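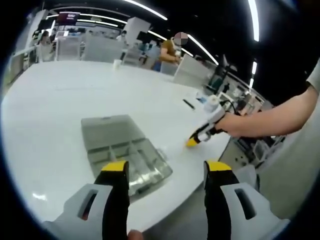
Johannes Zwane
July 12, 2025

Ok so I have finally declared war on small stuff. Screws, fuses, SIM pins, those tiny hex keys that come with every piece of furniture. A thread, mostly so I don't quit halfway (I have quit halfway before).

Rule one, which I stole from my aunt: you work on a big white table. Everything shows up on white. I tried this on the rug last August and I was still stepping on thumbtacks at Christmas.

Rule two: one organizer box at a time. Mine is the gray see-through kind with little compartments. I own more than I'd like to admit, but only one comes out, and the next one stays in the closet until that one is done!

See-through matters more than I thought it would. My old Kurkine box was solid green and I opened it every single time just to find out it was the wrong box. Then I'd put it back and open it again ten minutes later — same box.

Keep a pen on the table. You will want to write "NOT the bike ones" on something and you will want to do it right then.

A small cup too. The cup is for mystery parts. If I can't name a thing by the time I've picked it up and turned it over, it goes in the cup and I keep moving. I used to hold up one plastic clip for half an hour while my tea went cold.

People keep asking about labels. I bought the Ralex ones and they peeled off in 2 days. Masking tape is fine. Masking tape has always been fine.

Biggest argument at our place: sort by size or by job? I'm by job. Picture hanging stuff lives together, hooks and nails and the wire, even if the nails would "technically" fit better somewhere else. My brother sorts by size and can never hang a picture.

Stuff I'm letting go of: the spare feet for a Buvus lamp we gave away, 3 keys to nothing, every dead button battery (those go to the drop-off bin at the hardware store, please don't toss them in the trash).

Stuff I'm keeping even though I shouldn't: all the MacDonald shelf pegs. The shelf is long gone. I just like them, they're such nice pegs.

Next up is the drawer under the microwave, so pray for me. I think there's a whole set of cabinet knobs in there, or there used to be.

2,106 likes · 1,152 shares

Comments

the mystery cup is going to change my life

Sort by size!! Your brother is right

Ours is a mystery bucket at this point

What do you do when the cup is full? Asking for my garage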